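Susstead Challenge – questions about tickets, recording and broadcast

Can I come and watch an episode being recorded?
Yes. Studio episodes are recorded with an audience, and tickets are free. Outdoor episodes are closed to the public, as most of them are filmed on private land.

How do I apply for tickets?
Fill in the form on the tickets page. You can ask for up to four places. We draw names at random when the form closes, so applying early makes no difference. For the current series the form closes on 16th October.

How many seats are there?
The studio holds 84. We had 1,468 applications for the last series, so please don't book travel until you have your confirmation email.

Is there an age limit?
Audience members must be 14 or over. Anyone under 18 needs an adult with them, and that adult must be named on the same application.

How long does a recording take?
Allow four hours. An episode runs for 50 minutes on screen, but games are reset between rounds and the presenters sometimes have to repeat a link. There is one break, when you can leave your seat. The bar does not open on recording days.

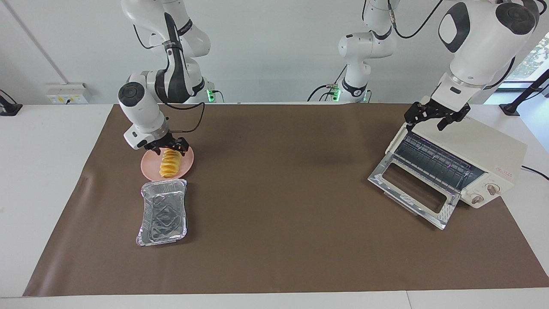
Can I bring my phone?
You can bring it, but it goes into a sealed pouch at the door and you get it back on the way out. The same applies to smart watches. We ask everyone not to post results before the episode goes out.

Who presents the show now?
Sorcha Nic Aodha and Gervasio Alarcón. Sorcha has been with us from the first series. Gervasio joined in August, after two appearances as a guest.

Are the secret missions really secret?
Yes. Each mission is written by Dalia Bensaid and handed to the player in a sealed envelope just before the first round. The other players and the presenters are not told. The director knows, so that the cameras are in the right place.

What happens if a player's mission is guessed?
The player loses their mission points but stays in the game. In team episodes the points go to whichever team made the guess. A wrong guess costs five points – this rule is new, and it replaces the old one-minute penalty.

Do the guests get paid, and do they keep the prize?
Guests get a standard appearance fee. Prize money goes to a charity chosen by the winner before recording. The total for the last series was £3,675.

Can I suggest a game?
You can send ideas through the contact form, up to 100 words each. Aldana Iturra reads them for the games team. We can't pay for suggestions or promise to use them, and we can't return drawings or models sent by post.

Can I apply to be a contestant?
Not at present. All players are invited guests. If that changes we will put a notice on the front page.

Where can I see old episodes?
Series two onwards is on Plerix, with subtitles. Series one is not available anywhere at the moment for music rights reasons.

I missed the ticket draw. Is there a waiting list?
There is. Tick the box on the form and we will email you if places come free, sometimes only a day ahead.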